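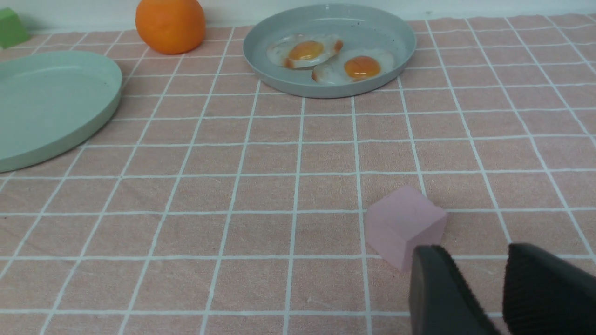
Can a home robot arm set and clear a table yet?

Posted by Vlasta Sokol

I've been following the table-clearing videos for a year now and I'm completely hooked. My kitchen is small, I live alone, and clearing up after breakfast is the chore I'd hand over first. I'm not after a butler! I just want something that can pick up a plate with food on it, move the food to another plate or the bin, and put the dish by the sink. Is anybody doing this at home, and does it work on a normal table with a cloth? I have $1,677 put aside and I'm willing to tinker.

Wenjie Hou

Yes to some of it, and it's a great time to get into this! I've had a two-finger arm from Workmont clamped to my kitchen table since January. Small firm stuff with square sides is the easy end. Foam blocks, sponges, a closed jar of spice, all fine. Out of my last 100 tries with a foam cube it got 93, and I cheered at every one of them like a fool.

Round fruit is next. An orange rolls if the first finger touches early, so slow the last bit of the approach way down.

Plates are where you'll spend your evenings. The arm has to get one finger under the rim and one over it, and with a low rim there isn't much to grab. Eggs are worse. Start with play food, the fried eggs from a toy kitchen set, and get plate-to-plate moves going with those. A real egg bends and slides and the yolk breaks, and mine can't do it. Maybe by next year!

About the cloth: a checked one looks cheerful but it creeps when the fingers drag on it. I clipped mine at the corners and that fixed most of the trouble.

Chenxi Zeng

just use paper plates and tip them in the bin, you don't need a robot for that

Orest Kobzar

Wenjie covered the picking up, so I'll add the money side. Your budget will get you a decent secondhand arm and a wrist camera if you're patient. Keep some back for finger pads, I've gone through 19 of them. Ribbed rubber grips a plate rim much better than smooth plastic in my kitchen.

Also, practice with the plates in different spots every time. I taught mine with everything in the same place and it was wonderful until I moved the plate a hand's width, and then it closed on thin air. Once I mixed things up it got so much better, and watching it find the plate by itself is a real thrill. Please post how you get on, Vlasta!

Related
Wrist camera fogs up over hot food
Workmont arm: which clamp for a thick tabletop?
Folding dish towels with one arm
Zaltley finger pads, smooth or ribbed
Can it load a dishwasher rack?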